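# Play Kitchen Shelf: Common Questions

Answers for families who use the play kitchen shelf at the Brennan toy library. The shelf holds pretend food, dishes, and utensils for children two and up. If your question isn't covered, ask Anneli Aaltonen at the desk. 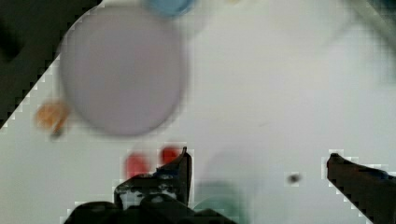
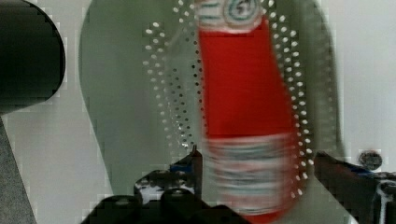
Ketchup and a few other pieces:

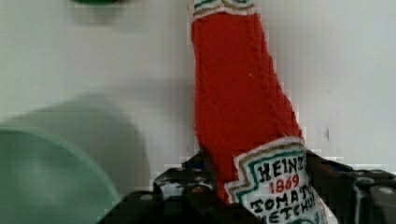
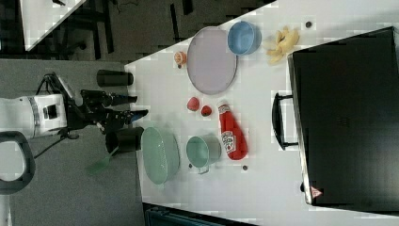

**How many pieces can I borrow?**

Up to 43 at a time, counting every fruit and every dish. Most families take far fewer. Large sets that come in their own box count as one piece.

**How long can I keep them?**

One month. You can renew once at the desk or by phone, unless another family has asked for the same set.

**How do I clean the soft food?**

Spot clean with a damp cloth and a drop of mild soap, then air dry. Don't put felt or fabric pieces in the dryer — the stitching pulls and the labels pucker.

**Can the dishes go in the dishwasher?**

Top rack only, without heated dry. Hand washing is fine too. Please bring everything back dry.

**We lost a piece. What now?**

Write it on the return slip. There is no charge for a single small item. For a missing plate or bowl we may ask you to replace it with something close in size; the color doesn't have to match.

**Do you take donations?**

Yes, if the pieces are clean and have no cracks or loose seams. We have close to no room for more pretend pizza. Cups, bowls, and vegetables are always useful. Jericho Tan sorts donations in October and again in spring, so new pieces may not reach the shelf right away.

**Can I borrow for a classroom?**

Teachers can use the Visau card, which allows two full boxes per term. Pick up after 2 p.m.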